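Filed under: Opinion > Local Government > Public Notices

The Public Notice Should Be Written for the Public

Drollitville adopted its current rules on public notice in 2000, and they have served the town's lawyers well. They have served its residents much less well. The council is now reviewing those rules, and it should use the review to ask a basic question: can an ordinary person read a notice once and know what is being proposed, where, and by what date an objection must be received?

At present the answer is often no. The notice for the Foltgate road closure last November ran to 398 words. The name of the road first appeared after 143 of them. Everything before that point was a recital of powers, sections and earlier orders. A resident who stopped reading at the end of the first paragraph, as most people would, could not have known that the closure affected the only direct route to the Drurnlow clinic.
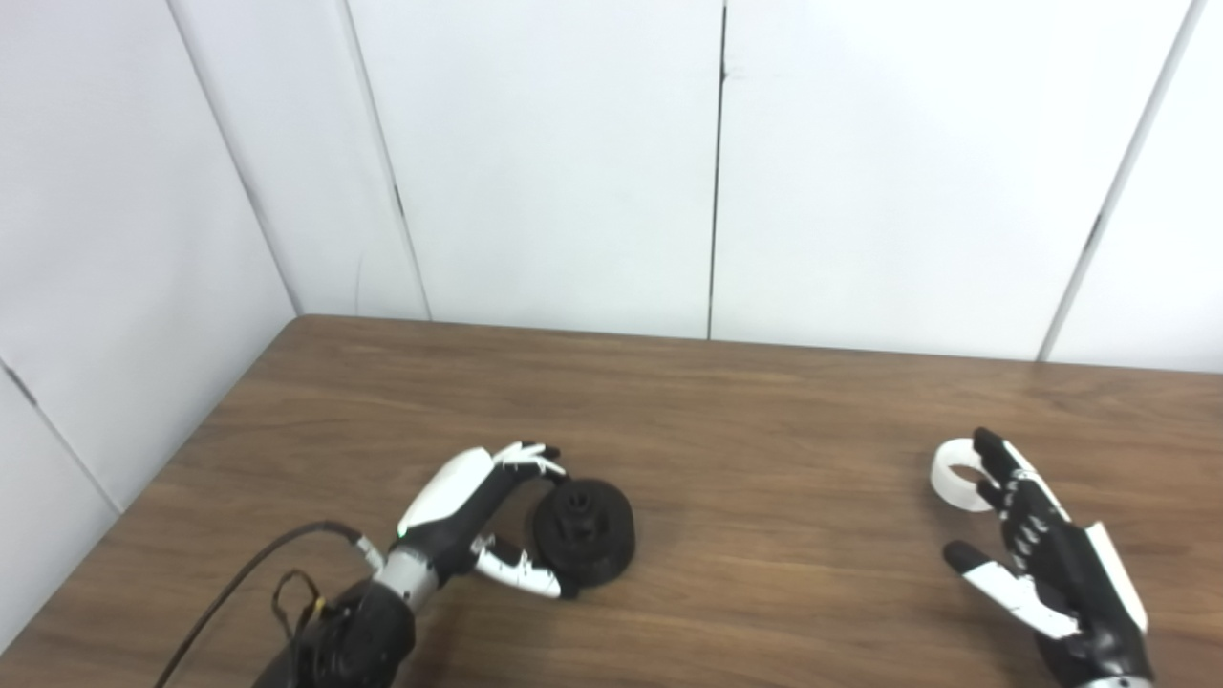

The usual defense is that legal wording protects the council from challenge. That concern deserves respect. A notice that leaves out a required statement may be struck down, and the cost of starting again falls on the taxpayer. Yet the rules do not say that the required statement must come first, or that it must be printed in the same small type as the rest. A short summary at the top, in everyday words, would leave every protection in place.

There is also the matter of where notices appear. Posting on the council's website satisfies the rules, but the page is four steps away from the home page and lists items by reference number. A person who does not already have the number will have trouble finding the item. Paper copies are placed in the glass case at the council offices, which residents of the outer districts have little reason to visit. Branch libraries and bus shelters would reach many more of them at modest expense.
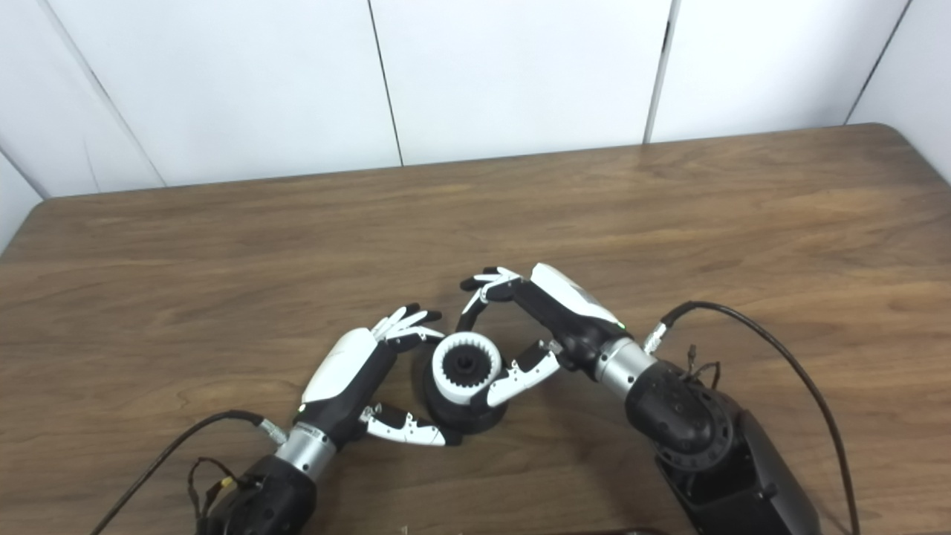 The period for comment should be lengthened as well. Under the present rules it may be as short as 14 days, including weekends and holidays. A family returning from vacation can find that the period opened and closed in its absence. The draft before the council would extend it to 42 days for road and land matters. This is a sensible change and should be adopted without further dilution.

Some members have expressed concern that a longer period will delay necessary work. It may do so in a few cases. Delay of that kind should be weighed against the delay caused when residents learn of a decision too late and pursue it through appeals, as happened with the Borkowska land sale. In that matter the objections were reasonable and could have been met at the outset with a small change to the boundary.

The council will take up the draft on Tuesday, April 7, 2026. Members should approve the longer comment period and add to it a requirement for a plain summary at the head of every notice.

Eugeniusz Szczepańska

Comments (3)

millrace_resident
I drove up to the Foltgate barrier twice before I knew there had been any notice at all. Agree on the bus shelters.

P. in Drurnlow
The summary idea is fine but who decides what goes in it? A bad summary could mislead people worse than the legal text does.

oldclerk
Used to type these. We copied the last one and changed the names and dates.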